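**Teleoperation operators, cloth handling (part-time, on site at Lodham)**

Nasow is hiring 4 operators to record demonstrations for the Clanska folding set. Start is November. Contract length is nine weeks, with extension subject to the recording schedule.

### Work

- Drive a two-finger gripper by leader arm through flat folds, corner picks and edge alignment on towels and napkins.
- Reset the cloth to the start pose between episodes.
- Mark each episode as keep, discard or review. Failed grasps are kept if the recovery is complete.
- Log slips, double-layer picks and leader arm drift.

The target is 40 kept episodes per shift. The set currently holds 2933. Wrist view is the primary view during recording; the overhead view is for resets only.

### Requirements

- Steady control of both hands while seated, in blocks of up to an hour.
- Normal or corrected vision, including color.
- Written English sufficient for log entries.

Prior robot experience is not required. Applicants who have used Gajdoš leader arms should say so, as the joint mapping differs from ours. Training is paid at the full rate.

### To apply

Send a short letter and your available hours to Bereket Sisay at the Lodham office. Selected applicants do a paid trial on the towel task: grasp the near edge, fold to the far edge, release, retract.
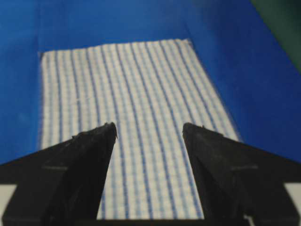

Bereket Sisay adds that trial episodes are scored on smoothness of the approach before speed, and that pausing above the cloth to line up the fingers costs no points.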